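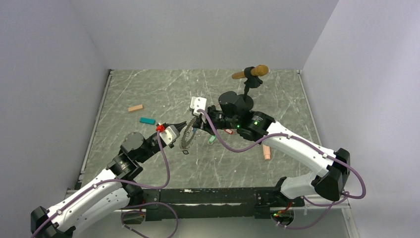

Figure 3. Marble-patterned tabletop, gray-green with white veins.

4.2 Surface pattern and the reporting of spills

We had assumed, with the confidence of people who had already printed the questionnaires, that customers would complain most about the tables that were dirtiest. The wipe tests in Section 4.1 gave us a fair idea of which those were. The complaints pointed somewhere else.

Plain white tables drew the bulk of the comments at both cafes. A single coffee ring on white was enough to send a customer to the counter, and one respondent at the Didside branch wrote a full paragraph on a crumb. Patterned tables, of the general family shown in Figure 3, went almost unmentioned, including on days when their wipe scores were the worst in the room. Veins running on the diagonal, with cloudy patches between them, seem to give a dried splash of milk plenty of company.

Of the 300 cards returned, 88 mentioned the table at all. The rest dealt with the music, the price of soup and, in a small but determined group, the design of the card. We coded table remarks by surface and by type of mark (ring, smear, crumb, sticky patch). Sticky patches were the exception to the pattern effect: people find those with their sleeves, and a sleeve takes no interest in decoration.

Staff behaved much like customers. Hyun's shift notes from the Zarine cafe show that white tables were wiped after nearly every party, while patterned ones waited for a quiet moment. In August there were few quiet moments. When Shim asked staff to wipe by the clock, the gap in scores narrowed within the week, and then widened again once she stopped standing there.

Two limits should be mentioned. The patterned tables at Zarine were nearer the window, where customers tend to look outside – a habit we could not control for and did not wish to discourage. The cards were also filled in by people willing to fill in cards, whose views on crumbs may be firmer than average.

Section 4.3 takes up the matter of trays, on which we have fewer data and stronger opinions.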